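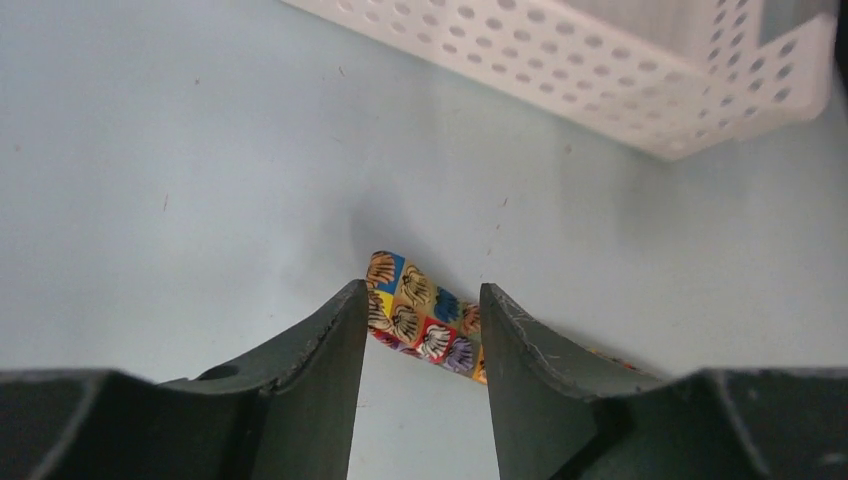 1/
Sorting the small fabric this week. The patterned piece with the colored squares is where I started, and the white basket is where the small stuff goes. A thread on how I do it, mostly so I can find it again in April.

2/
By small fabric I mean anything that doesn't fold into a proper stack. Strips, offcuts, little cloths, doll blankets, the ends of things. Big pieces live on the shelf in the hall and are a different job.

3/
I work on the light blue table. Prints show up well on it and so does loose thread. I used to do it on the bed and kept finding strips in the sheets for days.

4/
First pass is one piece at a time. Pick it up, flatten it, look at both sides, put it down in a pile. No cutting and no ironing in the first pass. If I stop to iron I never get to the bottom of the bag.

5/
The bag this time was a Katix carrier that has been hanging on the back of the closet door. It came out to 105 pieces. I only counted because I want to compare when I do it again in the spring.

6/
Piles:
Prints
Plain colors
Whites and creams
Anything stretchy
Cleaning rags

7/
Prints get the basket. They're what I reach for most, and I like being able to see through the holes without taking it down. Plain colors go in a shoebox with a lid.

8/
About the squares print. I can't decide what the drawings on it are. Black outlines, fanned out. Could be shells, could be flowers, could be leaves. I've gone with shells.

9/
It's going in prints either way. With a pattern made of squares you already have your cutting lines, so even a small piece can be used. Patchwork, a pocket, the front of a needle case.

10/
Someone will ask about basket size. Mine is a Lultis, the smaller of the two they make. I have the bigger one too and it was a mistake for this. Everything sinks and you end up digging.

11/
A basket with holes does have one problem — narrow strips poke out and snag on the next shelf. I roll anything thinner than a ribbon and tuck the end in. Pins in the rolls are a bad idea if you reach in without looking.

12/
Rolling versus folding. I fold squares and roll strips. For a long time I rolled everything, and the wider pieces came out with a curl that took a lot of steam to fix.

13/
Stretchy fabric gets its own bag. I don't sew it often and it hides among the cottons until you've already cut it. Give it a pull each way before you put it in a pile.

14/
Rags are easy. If it has a stain I remember and haven't fixed, it's a rag. I got 13 this time. They go under the sink, in the old Trirex tub.

15/
What I got rid of: anything smaller than my palm, apart from a few prints. I know people save those for stuffing. I did too, and I had a full pillowcase of it and never stuffed a thing.

16/
Washing. Pieces I don't know the history of go in a mesh bag on cold before they go anywhere near the basket. Reds and dark blues go separately. They dry flat on a towel — the dryer turns strips into string.

17/
Labels. I tried card tags on string and they came off. Now it's masking tape on the front of the shoebox with one word on it. The basket doesn't need one.

18/
Time, for those who asked last round: 3 evenings with the radio on. You could do it in one if you didn't stop to plan projects for every second piece. I stop.

19/
Things I'm planning from the prints:
A set of 8 coasters
A cover for the Sjöberg stool, if the backing reaches
Bookmarks, from the strips

20/
Coasters first. Cotton front, old towel in the middle, plain back. I'll cut a cardboard square as a template and use that for all of them. I tried it by eye once and they don't stack.

21/
Update on the bag: it has been washed and is back on the closet door with two scraps in it already. The shoebox is full, so the next plain colors will need a second one. Buttons are a separate thread, once I find the other jar.

We use cookies to improve your experience on this site. By continuing to browse you agree to our use of cookies. Accept all | Manage preferences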